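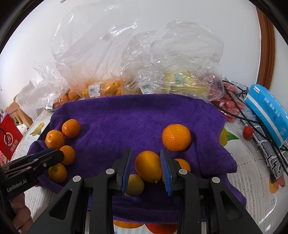 Leidy Huaranga has spent most of her working life around fruit. She packed mandarins, ran a packing line, and then managed the produce side of a grocery wholesaler before she joined Flimier, a small company that studies how kitchen and stockroom chores might be handed to machines. Her job there is to say whether the work has been done properly. We talked on Thursday, October 31, 2024, mostly about citrus.

I asked her first whether a machine can put away the shopping yet.

"Parts of it," she said. "If you give it one kind of box, one shelf, good light, yes. You could have had that years ago. A bag of oranges from the store is harder. They roll, they're different sizes, and the bag is in the way."

The bag comes up a lot when you talk to her. Clear plastic is bad for cameras. It wrinkles, it throws back light, and the fruit behind it seems to shift when the plastic does. A person tips the bag out and thinks no more about it. For most of the systems Huaranga has seen, somebody still has to do that part by hand.

What happens after the fruit is out has improved a good deal, she says. Flimier's way of working is to have people do the chore themselves with hand-held grippers, the same two-fingered kind a robot arm would carry, and to record it. The recordings are then used to train the arm. The fruit goes out on a towel so it doesn't run off the table.

"I was against the towel," Huaranga said. "I said, a kitchen counter is hard, people's counters are hard, so do it on a hard counter. But then you spend the whole morning picking lemons off the floor. And a towel has folds, which is a problem too. The finger catches the cloth and lifts it, and then everything on the towel moves. So I stopped complaining."

Derek Sugden, who runs the tests, gave me the figures from the last set. The arm was asked to pick up a single citrus fruit 2,853 times over several weeks. In 278 of those tries it failed outright, meaning it closed on nothing or dropped what it had. In another 226 it got the fruit where it was supposed to go, but Huaranga marked it down.

I asked what she marks down for.

"Pressure, mostly. A mandarin with a loose skin will take a squeeze and look fine. Two days later there's a soft spot. I keep them and I look at them again. Derek would like to count it as a success when it lands in the bowl, and I understand that, he has a report to write. But if I paid somebody to pack fruit and it went soft, I wouldn't call that packed."

Sugden doesn't argue with her about the 226. He does think the comparison with a trained packer is a hard one. "Most people at home are rougher than that," he said. "I throw them in the bowl. I've seen Leidy's face when I do it."

Ripeness is a separate matter. Telling a yellow fruit from an orange one is simple enough for software, but a greenish patch near the stem may mean nothing at all on some varieties. Huaranga sorts by color, then weight, then by pressing lightly with her thumb. The grippers she works with have ribbed pads on the fingers, and they grip well, but the pads don't tell the arm much about what they're holding. She would rather see money spent there than on speed.

Speed is the part that visitors notice. The arm works slowly — slowly enough that people offer to help it. Josefien Verstraete, who handles Flimier's contacts with stores, says a shop owner's first question is always how many per minute, and the answer usually ends the meeting. She has one trial agreed for November, with a grocer called Osau, where the arm will fill fruit bowls for office deliveries overnight. Speed matters less there, and a person will check the bowls in the morning.

"That's a fair job for it," Huaranga said. "It's dull, it's the same bowl every time, and no one wants the shift."

At home she thinks it will take longer. Fruit is only one item in the shopping. There are soft packets, things in nets, things that have to go in the refrigerator right away, and every household keeps them somewhere different. She doesn't expect to see one machine that deals with all of it soon, and she wouldn't put a year on it when I asked.

Would she have one in her own kitchen?

"For the dishes, maybe. I'd want to see it do a glass first." She thought about it a little more. "The fruit I'd still do myself. I like to go through it when it comes in. You find the one that's going and you eat that one first."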